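How to get yellow underarm marks out of a white T-shirt

I love a white T-shirt and I wear mine until they give up, so I have had plenty of practice with the stiff yellow patches that creep in under the arms. Most of them will come out! It takes an evening of soaking, a bit of scrubbing and some patience, and the stuff you need is probably under your sink already.

The yellow comes mostly from sweat mixing with the aluminium salts in antiperspirant. Chlorine bleach can make it darker, so put the bottle away for this one. I ruined two good Zencombe shirts before I learned that.

What you need

Oxygen bleach powder (the kind sold for whites, without chlorine)
Bicarbonate of soda
Washing-up liquid, a plain one with no colour if you can get it
An old soft toothbrush
A bowl or bucket big enough to push the shirt right under
Rubber gloves

Check the care label first. Everything on this page is for plain cotton. If the shirt has a print, keep the paste off it, and leave silk and wool out of this completely.

Step 1: Make the paste

Mix 50 g of bicarbonate of soda with a good squirt of washing-up liquid and enough water to get something like thick yoghurt. Turn the shirt inside out and get the underarms as flat as you can before you start brushing, as the paste loves to hide in a crease and miss the bit you were after.
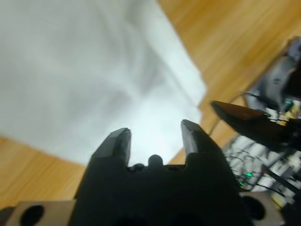
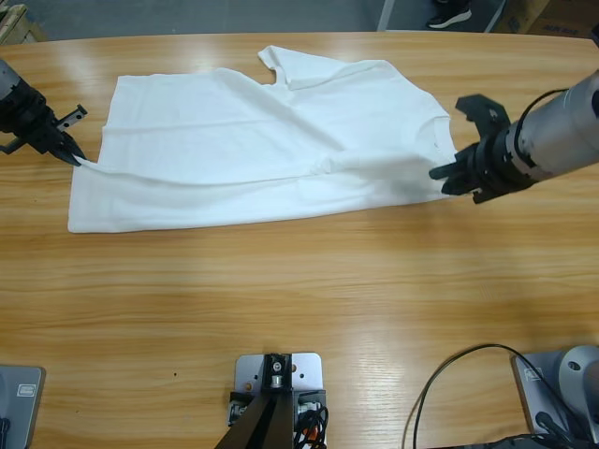 Work the paste in with the toothbrush, using small circles and not much pressure. Do the seam as well, where the build-up is usually thickest. Leave it for half an hour, then rinse it off under the tap with cool water. The fabric should already feel softer between your fingers, and I still find that very exciting.

Step 2: Soak

Dissolve the oxygen bleach in warm water, following the amount on the packet, and push the shirt under. My friend Lumturie Nikolaidis weighs hers down with a dinner plate and I have copied her ever since. Give it as long as the packet allows. I like to start at seven in the evening and fish it out before bed.

Don't seal the mixture in a bottle or a tub with a lid, even if you have lots left over. It gives off gas and needs to breathe. Pour it away and make fresh next time.

Step 3: Wash and look again

Wash the shirt as normal, at the warmest setting the label allows. Then look at it by a window while it is still damp. If there is any yellow left, go back to the paste and do it all again. Please don't tumble dry it yet! Heat can set what remains, and then you have a much harder job. Once you are happy, hang it outside, because sunshine gives whites a lovely lift.

Keeping the marks away

Let your antiperspirant dry fully before you get dressed. Wash white shirts soon after wearing them, and go easy on fabric softener, which leaves a coating that holds on to everything else. I give mine the short paste treatment every month or so from May onwards, when the weather warms up.

Old marks that have been through the dryer many times may only fade. Mine went from mustard to a faint cream after three rounds, and that shirt is now perfectly good under a jumper.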